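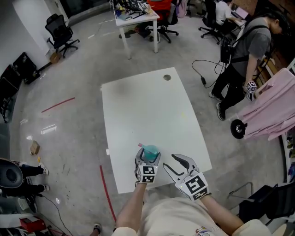 Anitha Marar would take every cable off the floor before she let anyone buy a single storage bin. Start low, she told me, and leave the desktops for last. People always want to do the desktops first.

I had asked her about shared workrooms. The kind with one plain table in the middle that's meant to stay clear, and a ring of desks around it that never will be. A cup ends up on the table. Then a second cup. By August it's a shelf with legs.

Her rules, more or less as I scribbled them down:

**The middle table belongs to whoever is using it.** Finish up, carry your stuff off. Cups included – cups most of all. At Khondokar, a repair shop she helped sort out last year, they gave drinks their own ledge by the door and the fights stopped in a week.

**Use the grommet hole.** A table with a hole for cords is asking for cords to go through it. Half the offices she visits have cables looped over bare concrete and an adapter sitting where feet go. Velcro ties, a clip under the edge, done. Forty minutes, maybe less.

**Carts beat cabinets.** A cart with casters and a fabric cover hides a lot and rolls away when you need the space. She likes a loud color. Pink, orange, whatever. Gray carts get lost in gray rooms and then somebody buys anther one.

**Floor tape, but only if you mean it.** Red stripes look serious. If cases and boxes creep across the line and stay there, pull the tape up and redraw it where people really walk.

**Cardboard goes out the same day.** Flattened boxes, odd scraps, all of it. She's strict here. I am not, I have a box next to my chair as I type this.

And bags? Hooks on the wall, at shoulder height. A backpack hung on a chair is fine till the chair rolls.

Cost is the part I expected to hurt. Her last room, a shared studio called Sivel, came in at $243 with the cart. Most of that was the cart. The quote they'd had for built-in cabinets was $1,584, and it didn't touch the floor cables at all.

The desks she leaves alone for a month. Tools out, little devices everywhere, fine, let it be a mess while the rest setles. Then one tray per person and whatever doesn't fit in the tray goes on the cart.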